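Visit notes: Lavoie manipulation lab, December 11, 2020

The Lavoie site takes up the second floor of a former print shop. I went to see the planning software, which the group calls Asavum, and the perception front end, Istura. Tharushi Navaratnam, who maintains both, ran the session and answered questions for most of the afternoon.

Asavum is a task and motion planner with a conventional split. A symbolic layer picks the order of grasps and placements, and a sampling planner fills in the arm paths. Both arms on the table are in the collision model at all times, including whichever one has no task. The parked arm is loaded as a static obstacle with its current joint values, read once at the start of each plan. I asked what happens if someone jogs it by hand after that. The plan is thrown out and the cycle starts over, with a log entry and a short delay.

The replanning budget is 2 seconds. If no path comes back in that time, the symbolic layer tries the next grasp on its list. The list holds up to 19 candidates per object, ranked by a score that mixes contact area, distance from the center of the object, and wrist clearance from the cloth.
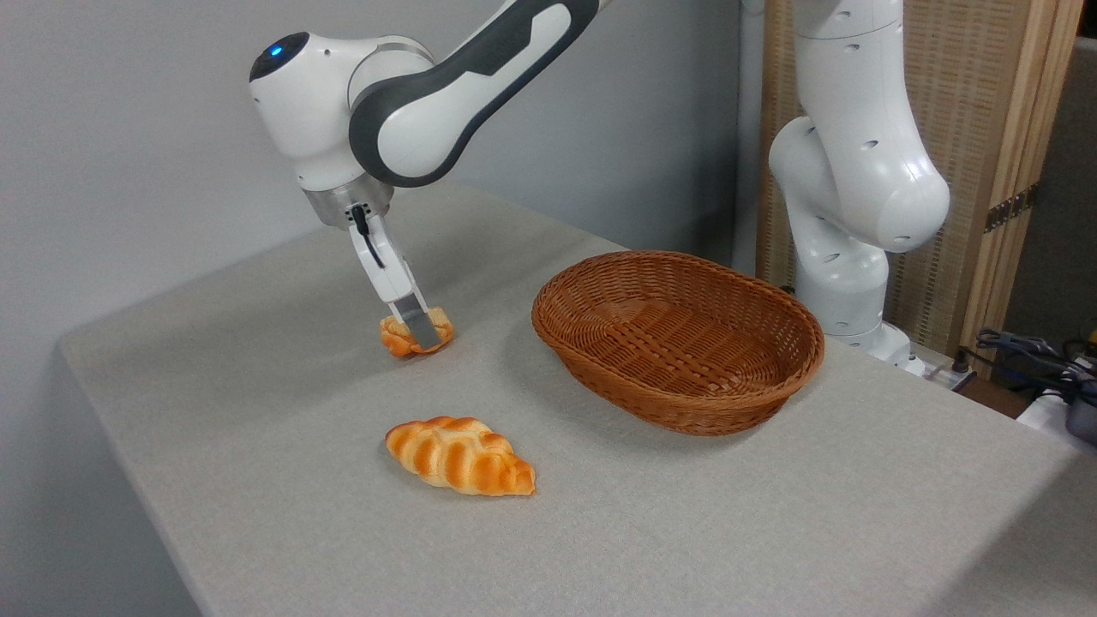
Small braided roll in the gripper, larger loaf on the cloth, basket to the right.

Braided shapes are a fair test for the grasp ranker. The surface has ridges where the strands cross, and a depth camera tends to smooth them out. Istura fits a coarse ellipsoid first and then refines the outline from color edges. Navaratnam showed the two stages side by side on a monitor. The ellipsoid alone placed the grasp center well along the long axis but was poor on height. The refined version fixed most of that and added a visible lag to the display.

Placement uses a separate module, Peso, which handles load estimation and release. It reads joint torques after the lift and compares them with the value stored for the object class. A mismatch stops the motion before the transfer. The release height over the basket is computed from the rim and not from the floor of the basket, so the fingers stay clear of the wicker.

The regression set stands at 2,622 recorded plans, replayed in simulation each night. A change is merged only if the replay shows no new collisions. Path length is tracked but does not block a merge. The replay takes over 20 minutes on the lab's own server, and the queue was long when I looked.

Open items, as given to me: the torque threshold in Peso is still tuned by hand for each class; Istura has no handling for two objects in contact; and the joint state read for the parked arm should move from once per plan to continuous. The last one is scheduled first. The interface documents were last revised in September and do not cover the new grasp score, so anyone requesting a copy should ask for the change log with it.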